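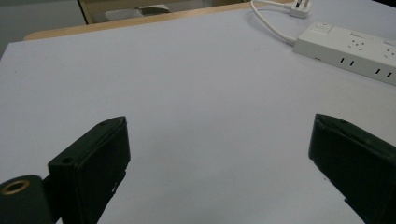 Figure 4. View from the hand-held gripper tool at a Pesivden collection bench, with the fingers apart and a power strip on the table surface.

3.2 Equipment planning and procurement

The Pesivden program acquires manipulation data with hand-held gripper tools and reserves robot arms for evaluation. This division of work shaped the capital plan. Arms are costed as fixed installations, each with a mount, controller and guarding, whereas the hand-held tools are treated as minor equipment and may be replaced within the operating year without a fresh submission. The initial order comprised 11 hand-held tools, to be shared between the laboratories at Nillska and Chala.

Consumable and wearing parts were budgeted separately from the tools themselves. Fingers were listed as a discrete line because their contact faces are expected to deteriorate before the body of the tool does. The black fingers shown in Figure 4 carry light scuffs and scratches, and wear of this degree was classed as cosmetic under the replacement policy. A finger is withdrawn when its inner face no longer meets its counterpart evenly. The plan provided for 100 spare fingers over the life of the program, held in a central store at Nillska and issued on request. Threaded fittings and fasteners were purchased in the same order to avoid a second freight charge.

Electrical supply received less attention in the first draft of the budget than it required. The draft assumed that existing wall outlets would serve every bench. A site review found that charging equipment, lighting and the recording computers would compete for the same circuits, and a provision for power strips, testing and tagging was added. Strips with a rocker switch were preferred so that a bench could be isolated at the end of a session. Placement of the strip was left to each laboratory. Where it lies on the work surface, as in Figure 4, it reduces the area available for task objects, and the usable area was therefore recorded for each bench before furniture was ordered.

Existing tables were retained wherever the surface was level and pale enough to give adequate contrast with the fingers. This decision removed most of the furniture allocation from the Chala budget. The savings were transferred to storage media, for which the original estimate had proved low. The revised plan allowed for 283 hours of recording across both sites.

Quotations were sought through the Funon purchasing system and closed on 6/27/25. Evaluation weighted the availability of spare parts above unit price, as a tool awaiting a part leaves both a bench and an operator idle. Delivery was scheduled for July, with acceptance checks to be completed at Nillska before any unit was forwarded to Chala. Purchase of further robot arms was deferred until the first evaluation results had been reviewed against the costs recorded under this plan.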